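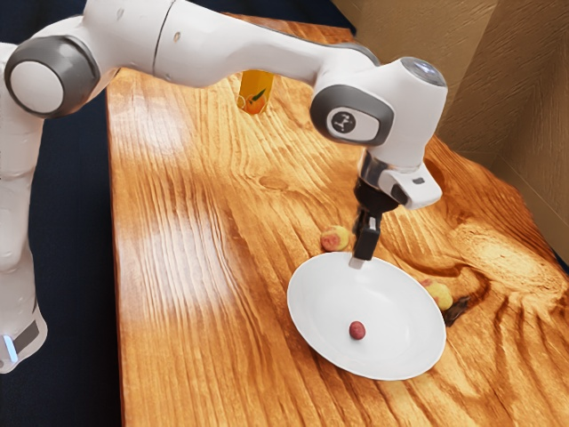 4. Setting up your shared shopping list

Do this after you've made your Jotport account (section 3). Takes a few minutes. Have the other person's phone nearby if you can.

1. Open Jotport. Tap Lists, then New.
2. Pick Household. Not Personal — a Personal list can't be shared later, you'd have to start over.
3. Give it a name. Short is better, long ones get chopped on the lock screen.
4. Tap Invite. Type in the email of whoever shops with you.
5. They get a six-letter code. Good until midnight, then it dies and you send a new one.
6. When their name goes from gray to black, they're in.

Note: free accounts hold 173 items per list. Checked-off items count untill you clear them. Menu, Clear Done.

4.1 Bringing in an old list

From Prutero or a plain text file. One item per line, no commas.

1. Menu, Import, choose the file.
2. Look over the preview. Doubles show up in orange.
3. Tap Merge to fold doubles together, or Keep All.
4. Save.

Caution: import can't be undone. Copy the old list somewhere first. Largest file we've tested had 3,287 lines — it went through, but slow, and the phone got warm. 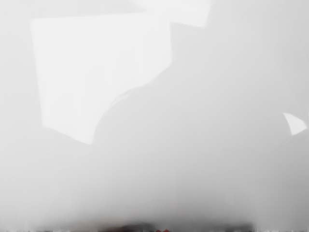 Large white panel with a curved edge.

4.2 Sorting by aisle

Off when you start. To turn on:

1. Open the list, tap Sort, then Aisle.
2. Pick your store. If it isn't there, tap Add Store and name the aisles yourself.
3. Drag anything that landed in the wrong spot. Jotport remembers it for next time.

Produce goes first and frozen goes last, unless you change it. Aisle order is saved per store, so moving things around in one won't mess up the other.

Note: both people need sorting on. Otherwise one of you sees aisles and the other sees A to Z.

4.3 Staples

Stuff you buy every week. Milk, bread, eggs.

1. Press and hold an item.
2. Tap Staple, set how often.
3. It comes back on the list at 6 a.m. on the day you picked.

Going away? Pause All is at the bottom of the Staples page. Turn it back on when you're home, it wont do it by itself. 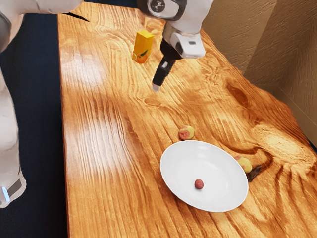
Yareli Cortés writes that her staples kept coming back twice after she switched phones, and that signing out on the old one fixed it. Same thing works on tablets.

If you still get doubles:

1. Menu, Devices.
2. Remove anything you don't use anymore.
3. Close Jotport all the way, open again.

Error 528 means the list is open for editing on another phone. Wait a minute, try again. Error 656 — the invite code is too old, go back to step 4.

Next: section 5, Prices and budgets.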